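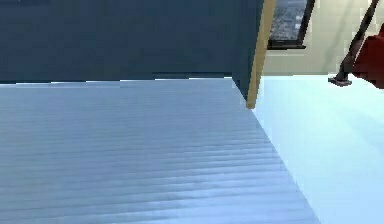

Altard opened its simulation laboratory in Gandcombe to visitors on September 18, 2021, and ran a three-hour demonstration of the software it uses to train household robots. Entry was by registration, in groups of 11, and each group spent half an hour at the workstations.

The program shown was Jondholm, a simulator of furnished rooms in which a control policy can be run before it is loaded onto a physical machine. Zoia Skoryk, who leads the simulation team, began with a bedroom task. The policy receives a low-resolution color view from inside the room and has to choose its next movement from that view and from the reported joint positions. It gets no floor plan.

The views were put on the wall screen at the size the policy receives them, with no smoothing. Edges come out stepped, and the city outside the window is a blur of grey, blue and white. Skoryk said the resolution is kept low on purpose. A larger view slows training and, in the team's tests, has made little difference to tasks that involve large furniture.

Visitors asked several times about the ribbed surface that takes up much of the bedroom view. Severyn Chornovol, who builds the room models, said closely spaced ridges are a useful test of rendering. At a distance they tend to merge into a flat tone, and a policy trained on flat tones can misjudge how far away a surface is. Pale floors cause a related problem. In the bedroom the floor is nearly white and has no pattern, so the policy has to find its distance from the line where the floor meets the wall and from the shadows at the base of objects.

The library holds 1,747 room variants, generated from a much smaller set of hand-built layouts by changing wall color, light direction and the position of furniture. Altard plans to reach 2,000 by January. Chornovol said the remaining work is mostly in kitchens, where cabinet doors and drawers need working hinges and slides and have to be checked one at a time.

The second part of the demonstration compared two training runs on the same task. In the first, the light source stayed fixed. In the second, it moved between attempts. Both policies were then placed in a room neither had been trained on. The fixed-light policy stopped short of its target and repeated the same correction until the operator ended the run. The other reached the target on its second approach. Ildikó Bakos, who operated the workstation, repeated the comparison for each group and noted that the results varied. In one session both policies failed.

Petro Kravchuk of Didenko, a maker of mobile bases that attended as a guest, asked how closely wheel slip is modeled. Skoryk replied that Jondholm uses a single friction value per floor and that carpet is handled poorly. A revised contact model is in testing but was not shown.

No physical robot was run during the visit. Ivan Ivanyshyn, head of operations at the laboratory, said transfer trials take place at a separate site and need a closed floor. Results from those trials will be released with the next version of the simulator.

A further open day is planned once the kitchen set is complete. Group size will stay the same, and sessions will be extended to allow visitors to start a run themselves. Registration will be handled by the Gandcombe office.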